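4 min read

The round table comes back

Furniture makers spent years selling rectangles. A rectangle seats more people along a wall and ships flat without much trouble. In small apartments, though, the round table has been making its way back, usually as the one surface that does everything.

Vullham, a furniture shop that has been open for 10 years, says its customers now ask for round tops first. Black with white veining is the pattern that sells. It hides pen marks and coffee rings better than plain white, and it looks fine next to a wood-look floor, the kind many renters already have.

The price range is wide. A marble-look top from Gruvgate costs $493 with the base. A stone one from Quezada can pass $3000 before delivery, and it takes 3 people to get it up a flight of stairs.

We use cookies to improve your experience. Accept | Manage settings

In a working home, the table rarely stands alone. An office chair on wheels gets pulled up where a dining chair would go. Bags end up on the floor beside it, cords run to the nearest outlet, and larger things lean against the wall until someone finds a place for them.

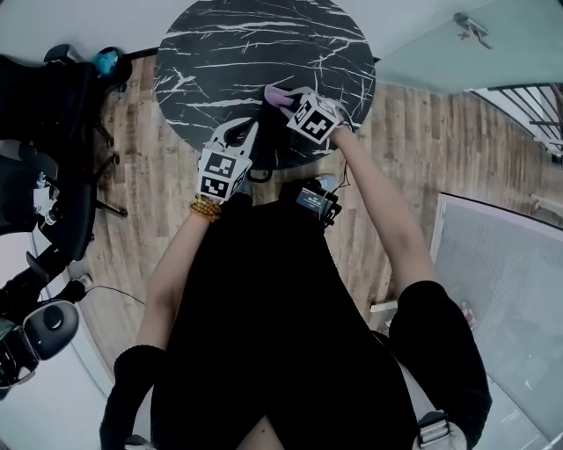 Living with a dark top

Dust shows more than stains do. A dry microfiber cloth in the morning takes care of most of it – wet wiping leaves streaks that catch the light. Felt pads under anything hard are worth the few dollars.

Leave enough room to push a chair back without hitting the wall. On planking, a wheeled base rolls farther than you expect, so cords should be clipped along the baseboard. Jestari sells adhesive clips for this, and they peel off cleanly when the lease is up.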